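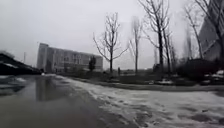

According to one groundskeeper at the Stelmont campus, the machine took the easy half of the job and left the crew the half that hurts. The remark summarizes the subject of this chapter: partial automation changes which tasks remain with people, and the remaining tasks are seldom an average sample of the old ones.

5.1 Dividing the route

Winter path maintenance at Stelmont was formerly done by a crew of 14. Under a contract with Fletlow, 2 autonomous units now clear the long asphalt paths, and 13 employees remain on the roster. Headcount therefore changed little. The content of a shift changed more.

A wide asphalt path with slush along one side and standing water near the middle gives a unit two surfaces to classify. Where a classification falls below the set threshold, the unit stops and sends a request to the crew. Curbs, steps and entrances stay with manual workers throughout.

Three effects are treated in the sections that follow:

Task residue: the share of heavy or irregular work per person rises.
Interruption: requests arrive at times the crew does not choose.
Skill: route knowledge moves from the operator to the map, and must be kept current by someone.

Section 5.2 defines task residue and computes it for the Stelmont roster in January.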